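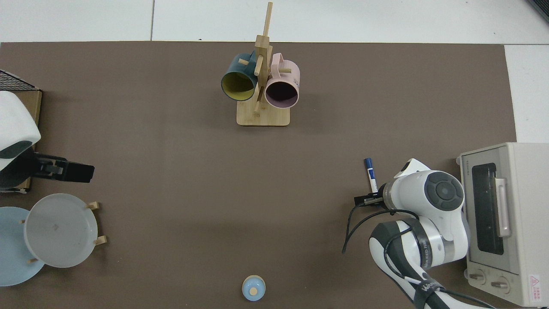
We finally gave up on the mug shelf in October. It was the one over the sink, put up by whoever had the apartment before us, and it held 6 mugs in theory. In practice it held ten, stacked two high, and the bottom ones never came out.

I wrote in my last post that I wanted to get the kitchen down to what we use in a normal week. The mugs were the hard part. Plates are easy, you keep a matching set and the rest go. Mugs come from people. Audrey-Anne had one from a summer job in Sutherland that she hadn't drunk out of in years, and it still took her two evenings to put it in the box.

The mug tree came out of this. It's a plain one in a light bamboo color, with a flat base, rounded corners, and short pegs at different heights up the post. I looked at metal ones first, including a Setow that spins, but the spinning seemed like one more thing to clean. A wall rail from Durkier was next on the list until I found out it needed four holes in the tile.

Mine is the teal one with the yellow inside. The pale pink one is Audrey-Anne's. Those two get used every day and the others can take turns – we keep a few more in the cupboard for when people come over.

A few notes after living with it.

Hang the heavy mugs low. I had two big stoneware ones near the top and the whole thing leaned when I took one off.

Handles matter more than size. A small espresso cup with a tight handle wouldn't go over any of the pegs, and a huge soup mug went on fine.

Let the mugs drain first. They hang at an angle, and whatever is left inside ends up on the base. I wipe the base down when I do the counters.

The box of extra mugs went to the thrift store on Plastdale, along with a fondue set and 98 percent of our plastic lids. The shelf is down too. It left four holes and a patch of older paint, a yellow I'd never have guessed was under there. I have filler but haven't matched the white yet, so the patch stays for now.

Next is the drawer with the batteries in it.

Laurier Caron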